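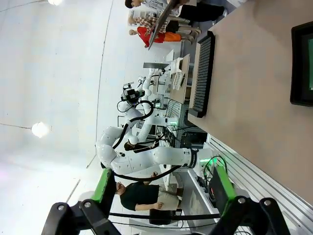

A large white dual-arm robot, its glossy joints looped with black cables.

Ivville puts a replaceable battery back in the Okau phone

March 2, 2020

Hello from a rather noisy corner of the Ivville office! I'm Stamatia Lazaridis, I look after phones here, and I've been itching to tell you about the new Okau since last summer. It goes on sale in July, it comes in grey or a dark sort of plum, and you can take the back off with your thumbnail.

Yes, the back comes off. Under it there's a battery you can lift out and swap for a charged one, the way we all used to on the bus home (I still have a drawer full of old ones, and my other half would like me to do something about it). We've sold phones with sealed batteries for years, and the letter we get more than any other is from somebody who likes their phone perfectly well but can't get through an afternoon on it any more. I've answered a lot of those letters and never much enjoyed it.

So what's inside? The Okau has 8 GB of memory and 96 GB of storage, plus a slot for a card if you take as many pictures of your dog as I do. There's a headphone socket too - on the bottom edge, after a very long argument that I won. The screen is flat, the buttons click properly, and the speaker is loud enough to hear over a kettle.

The battery lasts 23 hours of ordinary use in our own tests, by which we mean messages, maps, a bit of video and a couple of calls. If you play games all day you'll get less. A spare comes in the box, along with a little charging cradle that takes the phone and the spare at the same time.

The software has had a good tidy as well. We worked with Mitsotakis-Vlachou on the settings menus, and Jaratov looked after the keyboard, which now copes with two languages in the same sentence (my mum and I tested this one very thoroughly). You'll find fewer apps on it when you first switch it on, and any you don't want can be deleted, including ours.

Brayden Sutherland, who designed the case, asked me to pass this on: "I wanted a phone you could open at the kitchen table without a hairdryer and a set of tiny screwdrivers. We went through a lot of clips before we found one that stayed shut in a pocket and still opened without breaking a nail."

Okau owners will be able to order batteries, back covers and screens straight from our website from the day the phone comes out, and we'll be putting up fitting guides with big clear pictures.

Review phones are being packed up now. If you'd like one, write to the Ivville press desk with your name, the title you write for and which colour you'd prefer - I'll do my best on the plum, but there aren't many of those yet! The press desk is at 1910 Park Road, Ivville House, and I'm on the phones most weekday mornings.

Stamatia Lazaridis
Head of Phones, Ivville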